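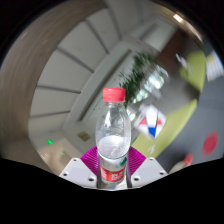

How long does the base station need to charge before the first night?
Leave it plugged in for 8 hours, with the parent unit docked beside it.

Section 3. Setting up the Kekent baby monitor

Before you start

Choose the room where your child sleeps most often. You can add a second room later (see Section 6). You will need the nursery unit, the parent unit, both power adapters and the wall clip.

1. Put the nursery unit on a flat shelf or dresser, or fix it to the wall with the clip. Keep the unit and its cord at least 3 feet from the crib.

CAUTION: Cords are a strangulation hazard. Never place the unit or the adapter inside the crib or on the crib rail. Check the distance again when your child learns to stand.

2. Plug in the nursery unit and slide the switch on the back to ON. The light blinks green.

3. Hold the power button on the parent unit until the screen lights up. The two units pair without any further steps. When they are linked, both lights stay green.

Note: If the lights are still blinking after a minute, hold LINK on both units until you hear two beeps. The code 510 on the screen means the parent unit is out of range. Move closer and try again.

4. Set the sound level. Level 1 picks up only loud crying. Level 5 picks up breathing and rustling, and most parents find it too much after the first few weeks.

5. Ask someone to talk quietly in the nursery while you listen from your own bedroom with the door shut. Adjust the level if needed.

6. Set the night timer if you want the screen to go dark. Sound alerts still come through.

Two children in one room

Place the unit nearer the younger child and lower the sound level by one. An older child who talks in his or her sleep can set off alerts at level 4 and above.

Range and battery

Outdoor range is 200 feet with a clear line of sight. Brick walls shorten it. The parent unit has a 3000 mAh battery. Dock it during the day.

CAUTION: This monitor does not replace adult supervision and is not a medical device.

To clean the units, unplug them and wipe with a dry cloth. For the lullaby settings, go to Section 4.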